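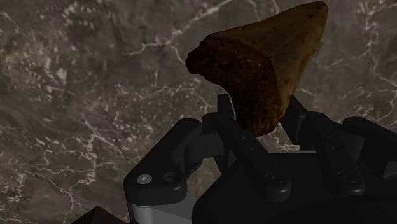 Workshop Tips: Software for Handling Irregular Objects

Practical notes for members using the shared simulation and control stack
Maintained by the Trodau Open Workshop, Manipulation Bench. Revised each November.

The following tips apply to members who plan grasps in simulation before booking bench time. They assume a working installation of Clanport, our task planner, and Gisler, the perception package that runs beside it. Members who have completed only the introductory session should read the section on meshes first.

Preparing the mesh

Natural objects such as fossil teeth, shells, and broken stone should be scanned at full detail and then reduced. Keep two versions of every object: a detailed mesh for rendering and a simple one for collision checking. A collision mesh of 3000 faces is sufficient for anything that fits in the hand. Larger meshes slow the planner and seldom change the grasp it selects.

Do not use a single convex hull for a tooth or any other piece with a bulbous root and a tapering blade. The hull fills in the hollow where root meets blade, and the planner will place fingers on surfaces that do not exist. Split the object into several convex parts and check each one in the viewer.

Set the origin of the mesh at the center of mass, and enter the mass by hand. The automatic estimate assumes uniform density and should not be relied upon for specimens with a dense root.

Choosing where to hold

Clanport ranks candidate grasps by contact quality alone unless told otherwise. For a long triangular object this often produces a pinch near the narrow end, with the heavier end left projecting above the fingers. Such a grasp may be perfectly acceptable for showing one face to a camera. It is a poor choice for a fast transfer, as the load acts on a long lever and the object can turn between the fingertips.

To favor the heavier end, raise the torque weight in the grasp settings and run the ranking again. Where the narrow end must be used, lower the acceleration limit for the whole motion, including the retreat. Members frequently adjust the approach and forget the retreat.

Friction values should be modest. A grasp that succeeds only at high friction should be discarded. Run each chosen grasp with small random shifts in object position; the bench standard is 21 trials, all of which must hold.

Backgrounds and lighting

Veined or mottled surfaces are useful for testing perception. A marble texture contains many thin, high-contrast lines, and a segmentation model trained on plain tabletops may treat them as object edges. Brown objects over grayish-brown stone are a particular difficulty. If the mask in Gisler leaks into the background, add depth to the input before attempting to retrain.

Dark grippers in dim light present a related problem. Black fingers merge into their own shadows, and the lower part of the held object may be assigned to the hand. The recommended steps are as follows.

Render the robot from its joint positions and subtract that mask from the camera view.
Raise the ambient light one step at a time and record the level at which the mask becomes stable.
Save one dim setting in the test set, even after the brighter setting works.

Pose estimates should be compared with the simulator's own values while the object is partly hidden by the fingers. An estimate that is accurate on an open table may drift badly once the object is in the hand.

Files and naming

Save each run with its random seed, the planner settings, and both meshes. Runs without a seed cannot be repeated and will not be accepted for bench review. The shared library currently holds 674 objects; please search it before scanning a new one, and correct an existing entry in place when only the mass or origin is wrong.

Do not edit the shared gripper model. Members who need different fingertip pads should copy the file into their own folder and note the change in the run log. Local copies are overwritten if they are left in the Pistdale directory, which synchronizes overnight.

Moving to the bench

Bench time is released on Wednesday for the following week. Submit the run log with the request. First trials are to be carried out with a printed copy of the object at reduced speed, and original specimens may be used only after the printed copy has passed.

Questions concerning Clanport settings should be addressed to Annelies Koller at the software desk. Faults in the shared library should be reported through the library form, with the object name in the subject line.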